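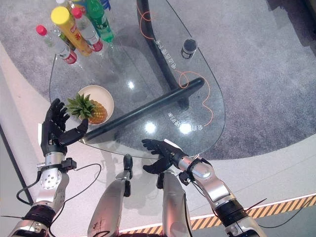

27 November 2018
Bench notes, Kuldale front room

Second long day with the Taltura, and I want to get this down before I go home and forget half of it. Ladan asked me to write these so that the people on the other shift can follow along, so forgive me if I wander a bit, I always do.

We kept to the fruit task all day. The pineapple starts in the bowl on the glass table, left hand goes in for it, right hand stays over the near edge ready to help. We logged 49 attempts before we stopped. Of those, 13 went through from start to finish with no one touching the pendant, and I was so pleased with the last of them that I went and fetched Yupin from the kitchen to tell her (she was very kind about it, considering she had soup on).

The crown is still the difficult part. When it points toward the left hand, the leaves get to the fingers well before the fruit does, and the hand reads that as contact and starts to close much too early. Farhad raised the contact threshold after lunch and it was better, but then it squeezes harder than I like. Yupin says a bruised pineapple is no use to her whoever bruised it, and I can't argue with that. Tomorrow I'd like to try coming in lower, thumb under the crown, and leave the threshold alone.

The glass is a nuisance too. The ceiling lights come back off it as big white spots and the depth reading goes to pieces wherever they fall. Davoud wants to put a mat down. I'd sooner learn to live with it, as the tables out front are all glass and the guests certainly won't be eating off mats! 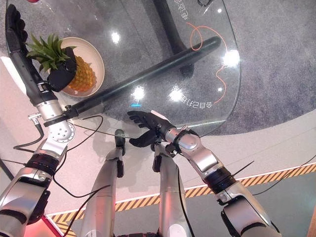
Left hand on the pineapple, right hand open over the near edge of the table.

Now the other business, which took up as much of the day as the robot did. Yupin and Tudor had their sit-down with the Bristmont people about what happens to the table setting work in the new year. I was only there for part of it, with my tea. The plan as it stands is that the robot does the laying out and clearing between sittings, and the two of them move to preparing and talking to guests. Yupin is glad of it, her shoulder has been bad ever since the summer and the bowls are heavy when they're full. Tudor is less sure. He likes setting up in the morning when it's quiet, he told me it's the one part of the job where he gets to think, and I hadn't considered that at all. I've asked whether he could keep the first setting of the day and leave the later ones to the machine. Ladan wrote it down, so we'll see.

What I did notice is that both of them have started correcting us, and they're nearly always right. Tudor watched three attempts and said we were placing the bowl where a robot would want it and no waiter ever would. We've agreed he'll come in for an hour each day and set the table his own way before we start, bottles and all. It will probably cost us some successes to begin with, and I think it's well worth it.

Small things, before I forget:
Run file 1925 has the wrong start pose in it, please don't use it for anything.
Tóth wrist cover on the right arm is due back from repair, Farhad is chasing.
Speed was at 80 percent all afternoon. Davoud, if you put it up, write it on the board.
Cables by the left arm need tidying before anyone walks through there with a tray.
Yupin would like her pineapple back when we're done with it.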